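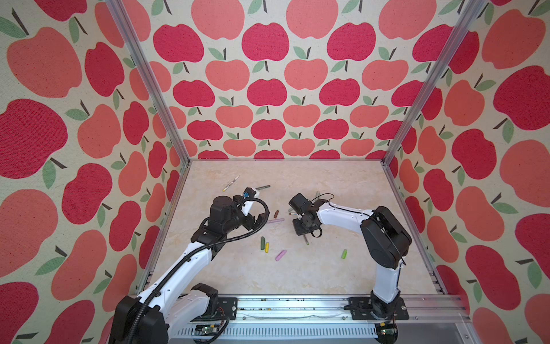 By the Kitchen Drawer columnist, home tips and tidying
February

I went to the robotics open day at Dirkura expecting free coffee and a tote bag, and I came home with a whole new way of dealing with the pen drawer. The coffee was good too, by the way.

The bench I stayed at longest had two robot arms facing a mess of crayons, markers and pens, with big red and coral apples on the walls on three sides of it (I want that wallpaper for my pantry, badly). One arm had a white marker in its fingers and the other was angled down at a thin dark pen. I stood there for 30 minutes! My feet hurt and I'd do it again.

What got me was how familiar that pile looked. Crayons in between markers in between pens, every which way, same as the kitchen table at my house after a rainy afternoon. So I asked the people at the bench a lot of questions, probably too many, and scribbled the answers on the back of the parking ticket. These are the bits I've been using at home.

Spread it out first. A heap is slow for an arm and it's slow for you. Tip the drawer onto a plain, pale surface and push things apart with the side of your hand until you can see each one. I use an old cream tablecloth. A patterned one is murder on the eyes.

Take the long ones before the short ones. Long pens lie across everything else, so once they're gone the stubby crayons are easy to get at. A crayon that happens to be standing on end can be picked straight up from the top, so grab those whenever you like.

Pick up by the middle. I always pinched markers by the cap, and then the cap comes off and the marker rolls under the stove. Hold the barrel.

One hand picks, one hand receives. Put the jar on the side of your free hand and pass things over — it feels silly for the first minute and then you get a rhythm going. My drawer took seven minutes this way.

Keep wax away from ink. Crayons shed little crumbs, and the crumbs get into marker caps. I keep crayons in a shallow tin and markers in a tall jar, and I wipe out the tin with a dry paper towel every month or so. For wax marks on the table itself, a little baking soda on a damp cloth does it, but go gently and try a hidden corner first.

Test as you go. Keep a scrap of cardboard beside you and give every pen one squiggle. Paint markers need a good shake with the cap on before you judge them. I threw out far too many before I learned that.

The Skukport bus stops right outside the Dirkura building, and the morning is the quieter time to go. Bring a snack if you have kids with you, the line for the coffee cart gets long after lunch.

Next time I'm doing the junk drawer proper, batteries and rubber bands and all — wish me luck.

Related
Getting candle wax out of a tablecloth
The Brirkness market: jars and tins worth carrying home
Won shelf liner, one year later
What to keep in a rainy-day box

Contact | Copyright Skukport Home Pages | Back to top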